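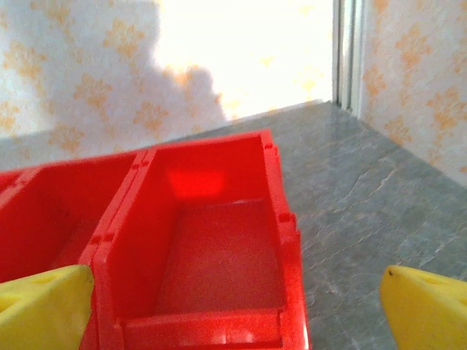 부품 정리함은 어떤 크기부터 사는 게 좋을까요?

지금 가지고 계신 것 중에서 제일 자주 꺼내 쓰는 물건을 한 줌 쥐어 보시고, 그게 넉넉히 들어가고도 손이 편하게 드나드는 크기부터 시작하시면 됩니다. 처음부터 큰 것을 여러 개 들이시는 분이 많은데, 나사나 단추처럼 자잘한 것은 큰 통에 넣으면 바닥에 깔려서 오히려 찾기가 힘들더라고요.

홈 > 작업실 살림 > 정리함 > 자주 묻는 질문
04/01/2024 | 글 Istetti 살림방
공유 758 · 댓글 30

몇 개부터 시작하면 될까요?
2개면 충분해요. 하나는 매일 쓰는 것, 하나는 어디 둘지 아직 못 정한 것을 담아 두세요. 한 달쯤 지내 보시면 더 필요한지 저절로 감이 옵니다. 저희 가게에서는 한 개에 2,000원이라 나중에 하나씩 보태셔도 부담이 없으실 거예요.

같은 색으로 맞추는 게 나은가요?
취향대로 하셔도 괜찮습니다. 다만 빨간색은 작업대가 어수선할 때도 눈에 금방 들어와서, 급하게 찾는 물건 자리로 정해 두시면 참 편해요. 종류가 많아지면 색보다는 이름표가 더 도움이 되고요.

이름표는 어디에 붙이나요?
앞쪽 턱에 붙이시면 앉아서도 잘 보입니다. 글씨는 조금 크다 싶게, 내용물이 바뀔 수도 있으니 떼기 쉬운 종이테이프에 써 주세요.

위로 쌓아도 되나요?
제품마다 다르니 설명서를 먼저 봐 주세요. 쌓을 수 있는 제품이라면 무거운 것을 아래에 두시고, 테두리가 제대로 맞물렸는지 손으로 살살 흔들어 확인해 보세요. 다른 회사 제품끼리는 겉보기에 비슷해도 잘 안 맞을 때가 있습니다.

청소는 어떻게 하나요?
내용물을 비우고 미지근한 물에 주방 세제를 조금 풀어 부드러운 스펀지로 닦아 주세요. 구석에 낀 먼지는 헌 칫솔이 제일이에요. 그늘에서 완전히 말린 다음에 다시 채우시고, 특히 쇠로 된 부품을 담으실 때는 물기가 남지 않았는지 한 번 더 봐 주세요.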